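How to Read a Book About a Religious Movement Without Being Sold To

By Younes Abdel Rahman
6 June 2020

Publishers like books in which a respected outsider looks at a religious or civic movement and finds it admirable. Some of these books are good. Many are brochures with footnotes. The method I use to sort them takes one evening and a pencil.

Step 1. Read the acknowledgments first
Skip the foreword. Go to the page where the author thanks people and write down who paid for travel, who arranged the interviews, and who read the draft. If all three answers lead back to the movement, you haven't caught anybody lying. You do know whose guest the author was. My copy of Unnithan's Tables of Welcome thanks the Rimell Fellowship for "generous hospitality" in four countries. The book is about the Rimell Fellowship.

Step 2. Look up the publisher
Plenty of small presses exist to print one kind of book. Pull the catalog. Skondier Press looks like a general religion house until you notice how many of its titles praise the same two teachers. I'd still read them, but I wouldn't call any of them independent.

Step 3. Check what the big words are attached to
Take a chapter from the middle and underline every "dialogue," "tolerance," "respect" and "bridge." Then look for the event behind each one. Who met whom, where, and what did they disagree on? A dinner where everyone agreed was a dinner.

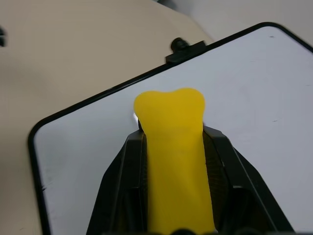
Yellow piece with a two-lobed top, held upright.

In one chapter of Unnithan I underlined 92 of these words and couldn't match most of them to a meeting with a date. Your count will vary with your patience.

Step 4. Follow one number home
Pick a figure and trace it. Unnithan says the Fellowship runs 873 schools. The note cites a conference paper, the conference paper cites a newsletter, and the newsletter cites no source at all. The figure may be right. I have no idea, and neither does the reader.

Step 5. Find the critics
Go to the index. Look for former members, for court cases, for women (as a topic and as people quoted). If critics appear only as "some have misunderstood," find out who they are and read one of them. Goltunier's short history of the same group is 80 pages long and bad-tempered, and it needs this same treatment. Hostile writers have hosts too.

Step 6. Write down what survives
On one sheet, list the claims that still stand once you set aside the movement's own sources. For a book of 200 pages I usually fill half the sheet. Sometimes that half is worth the cover price, and I've kept a few such books on my shelf for years.

If you're reading for a study group, have two people do Step 3 separately on the same chapter and compare underlining before you discuss anything else.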